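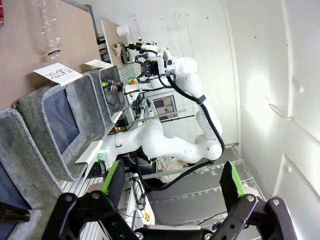

Flurness Household Recycling Project
Progress report to the Kettle Fund, April 20, 2025

Enrollment. We have 641 households signed up, up from 602 in the last report. The 39 new ones are nearly all from the apartment blocks on Jenorent Road, where we had very little take-up before. Door knocking worked better there than letters did.

Collections. Plastic and cans are picked up every second week. We missed one round in the north end when the van failed its inspection, and those streets were done the following week. Food scraps are still a problem. Too many bags come in with wrappers mixed in, and the composter at Skandudura turned away two loads. We have rewritten the leaflet - it is now one page, large print - and will hand it out with the next set of caddies.

Spending. We are under budget on printing and over on fuel. We would like to move $100 a month from one line to the other, starting with the next payment. Please confirm if this is allowed.

Staffing. Hayley Goodall has moved to 36 hours a week and now runs the school visits as well as the phone line.

Still to do: the second drop-off site. The lease is with the landlord and we expect to open in September.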